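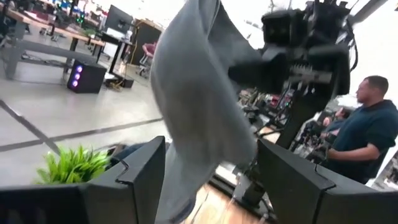
Posted in: Support > Teleop and Hand Teaching > Two-arm cells

Ticket: Second gripper closes on nothing during garment handoff
Opened by: Colton Dufour
Assigned: Lise Turcotte
Status: Pending customer
Product: Stirkia leader/follower kit, two arms
Replies: 9 | Watching: 12 | Shares: 0

Colton Dufour wrote:

We bought the Stirkia kit to teach a folding task by remote control. The first step is a plain one. Arm A pinches a sweatshirt near the top and lifts it clear of the table. Arm B comes in with its fingers open and takes the cloth lower down. After that both arms spread it and lay it flat.

Arm A is fine. Arm B is where it goes wrong. The operator squeezes the leader handle when the cloth is between the fingers, and by the time the follower closes, the cloth has swung or the arm has drifted and we get a fold's worth of air. Out of 265 recorded attempts, 157 were usable. The rest we threw out by hand.

I've read the article you send everybody about "operator warm-up." I don't buy it. Sandro Lombardi has been driving these arms for us since February and he misses as often as the new people do. I'd like to hear about the hardware before I hear about training my staff again.

Firmware is current, leader handles calibrated this morning. Logs attached.

Lise Turcotte wrote:

Thanks, Colton. I have the logs. Three things to check before I pass this up:

1. Run the latency test from the Tools tab with both arms powered. With only one arm powered the result doesn't tell us much.
2. Look at how far open Arm B is when the operator starts the squeeze. A full-open gripper has the longest way to travel.
3. Confirm Arm A has stopped moving before Arm B starts to close.

Can you also tell me if operators are watching the wrist view or looking at the arms directly?

Colton Dufour wrote:

1. Done twice. It says "Good." It gives no number. I would like a number.
2. Full open every time. Your quick start guide says to approach full open so you don't snag the cloth. Which page should I ignore?
3. As far as anyone can tell by eye, yes. The cloth keeps moving after the arm does, obviously.

Operators look at the arms. The wrist view is being recorded but they don't drive from it. Sandro tried it for a morning and said he felt seasick.

Lise Turcotte wrote:

Fair point on the number. Hold Shift when you press Run and it prints the round trip per joint. I'll ask for that to be in the docs.

On the opening: full open is meant for stiff items. For cloth, try half open on the approach. I realize the guide doesn't say so.

Junhao Xue (Stirkia engineering) wrote:

Jumping in from the engineering side. I went through the episodes in the log bundle. Command delay on the arm joints is small on both sides, nothing I'd chase. The gripper channel on Arm B is different. It trails the handle noticeably more than the gripper channel on Arm A, and it's worse late in a session.

That could be a few things: a smoothing filter left at the default value, a cable with a bad connection, or the gripper sharing a USB hub with a camera. Could you check the last one first? If the Arm B gripper and its wrist camera go into the same hub, please split them up.

Colton Dufour wrote:

They were on the same hub. They were on the same hub because your installer, Nigel Goodall, put them on the same hub and zip-tied the lot. I have no complaint about the zip ties.

Moved the camera to its own port. Ran 31 handoffs with Sandro driving, same sweatshirt, same start position, fingers still full open so I was only changing one thing. 12 misses. That's about what we had before, so I'm not going to call it fixed. If anyone over there was getting ready to close this, please don't.

Shift-Run numbers are in the new bundle. Arm B gripper still looks slow to me compared with A.

Junhao Xue (Stirkia engineering) wrote:

Agreed, still slow, though it no longer gets worse toward the end of the session. So the hub was one problem and there's another one under it.

Please open the config for each follower and compare the line "grip_smooth". They should match.

Colton Dufour wrote:

They don't match. A is set to low. B is set to high. No one here has touched that file. I only found out where it lives from your message.

Before I change it, a question, and I'd like a straight answer. We have 157 demonstrations we've been calling good. In every one of them the operator was leading the squeeze to make up for a slow gripper, whether they knew it or not. If I speed up the gripper and train on that mix, what does the policy learn? Early squeeze or on-time squeeze? The Dusberg folks told us at their demo that "more data smooths it out." I've heard that from three vendors now and not one of them showed me a plot.

Lise Turcotte wrote:

I'll let Junhao answer the training question. On the config: high was the factory default on an older batch of grippers. Arm B looks to be from that batch. It should have been changed at install, and I'm sorry it wasn't. I've opened an internal ticket to have the setup tool compare the two files.

Junhao Xue (Stirkia engineering) wrote:

Straight answer: it depends on what got recorded as the action. Your recorder is set to save the leader handle position. So the old episodes contain the early squeeze, and the new ones will contain the on-time squeeze. Mixing them is a bad idea and I wouldn't expect more data to fix it.

Options, in the order I'd try them:

a) Change the setting, record a fresh batch, train on that alone.
b) Re-export the old episodes with the follower gripper position as the action. You have both streams saved. The motion will look slower than what you record from now on, but it will at least be what the gripper did.
c) Keep the old set for the lifting part only and cut each episode before Arm B starts to close.

I'd do (a) and keep (c) in reserve. I can't promise (b) works well on cloth. We've tried it with boxes and bottles, which don't swing.

Please also use the half-open approach Lise mentioned, and have the operator wait after Arm A stops. Count of two is enough for a sweatshirt. A towel needs longer.

Colton Dufour wrote:

Thank you for not telling me more data smooths it out.

Setting changed on B, power cycled, checked that it stuck. First feel from Sandro is that the handle and the fingers now move together. He also missed a bunch right away because he was squeezing early out of habit, so I suppose I owe your warm-up article half an apology. Half.

I'm not signing off on the strength of a few good grabs. We start the fresh batch on Sunday when the room is quieter. Same sweatshirt first, then the towels. I'll post the miss count and the Shift-Run output for both arms. If B is still trailing A after that, I'll want the gripper swapped under warranty and I don't want to have this whole conversation again with a different person.

Leave it open.

Lise Turcotte wrote:

Leaving it open. Set to Pending customer. Your ticket stays with me.

2 people found this thread helpful
Tagged: teleoperation, gripper lag, cloth, two-arm, grip_smooth

Related tickets
Leader handle drifts after lunch break (solved)
Naylor fingertip pads peel when gripping fleece
Recorder saves leader position, want follower position
Importing Hinero episodes: gripper values reversed
Wrist camera drops out when both arms are moving
Does the latency test do anything?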